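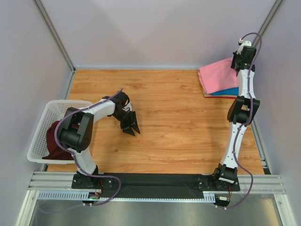

Pale walls and an orange-brown wood-pattern surface.

Baking tips I no longer believe (and a few I do)

I have been baking for other people's birthdays long enough to have been told a great many things with great confidence. Most of them I tried. Here is where I've ended up.

Room temperature eggs. Every recipe insists. I made the same sponge with eggs from the fridge and eggs left out since breakfast, and Siiri, who will complain about anything, picked the cold one. For a creamed butter cake I still warm them in a bowl of tap water, as the mix does curdle less. For an oil cake, don't bother.

Sifting the flour. I stopped years ago. A whisk round the bowl gets the lumps out. Cocoa is another matter and goes through the sieve every time.

Tossing fruit in flour to stop it sinking. My cherries sank. They sank floured, they sank halved and rinsed, and they stayed put only when I used a thicker batter. If your batter pours like cream, flour won't save you.

Never open the oven door. Not in the first half of the baking time, fair enough. After that a quick look does no harm that I've been able to find, and mine browns so badly on the left that I have to turn the tin anyway.

The skewer test. Comes out clean from an overbaked cake as well. I go by the edges pulling away from the tin and a light press in the middle.

Expensive vanilla. Lyle Delacroix swears he can taste it in a chocolate cake. I have my doubts. Save it for custard and buttercream.

What I do think is worth the fuss:

Weigh everything. Cups are a guess. For my large tray bake I use 600 g of flour in total, and it comes out the same each time.

Buy an oven thermometer. My dial said 180 and the thermometer said 166, which explained a whole winter of pale, damp cakes.

Leave the cake in its tin for a bit, then get it out. Left in until cold, mine go soggy underneath.

Comments are open if you want to argue about the cherries.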